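Section 3: Hanging a Frame with the Clodari Wall Rail

Revised August 10, 2024

Before you start

Read this section through once before drilling. The rail is made for plaster, drywall over studs, and brick. For tile or paneling, use the separate Kereama anchor set and follow the sheet packed with it.

You will need a pencil, a level, a tape measure, a drill, and the screws from bag B. Bag A holds the frame hooks. Leave it sealed until step 5.

CAUTION: Check for wiring and pipes behind the wall. Cables often run straight up from an outlet or switch.

Fitting the rail

1. Measure 143 cm up from the floor and make a light pencil mark. This puts the center of most frames near eye level. Go a little higher over a desk or sofa.

2. Hold the rail at the mark with the stamped arrow pointing up. Set the level on top and mark the screw holes.

3. Drill each hole and push in a plug until it sits flush. Plugs are not used where a screw goes into a stud.

4. Drive the screws by hand for the last few turns. Stop when the rail no longer moves. Overtightening bends the lip, and the hooks will not slide.

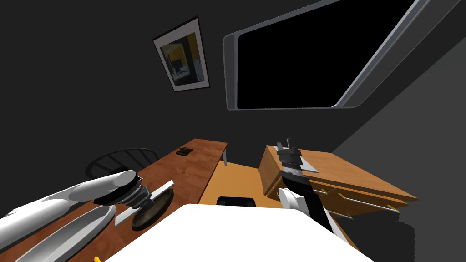 Can I hang two frames from one rail?
Two frames are fine as long as their combined weight stays within the limit printed on the back of the rail. Use two hooks per frame and leave a gap between them.

Hanging the frame

5. Open bag A and screw the hooks to the back of the frame, one on each side, the same distance from the top.

6. Lower the frame onto the rail until both hooks drop over the lip. Slide it sideways to its final position.

7. Check the top edge with the level. To correct a tilt, turn the small wheel on the lower hook — one full turn raises that side roughly 3 mm.

NOTE: Older Cladon hooks fit this rail but have no wheel. Bend the wire loop slightly instead.

Check the screws again in April if you fit the rail over the winter. Plaster can shrink as a heated room dries out.

Spare hooks are sold under part number 467 from the Plirnarness parts desk.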